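Gruvside Handling Laboratory
Photo gallery: Gripper fault at the Fustovden cell

On November 15, 2025, the handling cell at Fustovden was taken out of service after the gripper failed to hold a series of wire grid panels during a routine placement run. The fault was recorded after 409 cycles. No one was injured, and the cell guard remained closed throughout. The gallery accompanies the incident report prepared by Randi Bråten and Ottar Hovland and is intended for operators, maintenance staff and partner sites.

The controller reported a closed grip on each of the failed attempts. According to the cell log, the force reading stayed within limits while the panel slipped during the lift. The operator on duty, Joar Tangen, stopped the run by hand after the third drop. The automatic stop did not engage, and this part of the event has been classified as a safety matter.

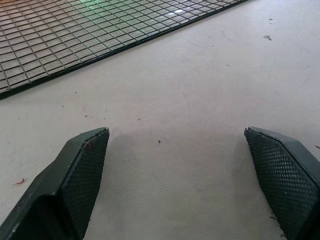

The two gripper fingers with their mesh-textured pads, open above the work surface. A wire grid panel lies at upper left. Loose fibers and specks of debris are present on the surface.

The investigation identified two contributing conditions. The cleaning interval for the finger pads had been set at 700 cycles when the cell was first approved, and it was not reviewed when the work changed to grid panels. In addition, the slip check in the Wavine control software had been turned off during an earlier calibration and was not turned on again. Tove Skov has confirmed that the release checklist in use at the time did not include this setting.

The following measures are now in force at Fustovden and Grønli. Finger pads and the work surface are to be cleaned every 300 cycles and at each change of shift. The slip check must be confirmed active before the guard is closed. Any drop is to be treated as a stop condition, and the cell may be restarted only by a supervisor.

A supervised trial of 10 panels will be held in December. Questions about the report should be sent to Teodor Skjelbred, Equipment Safety, Gruvside.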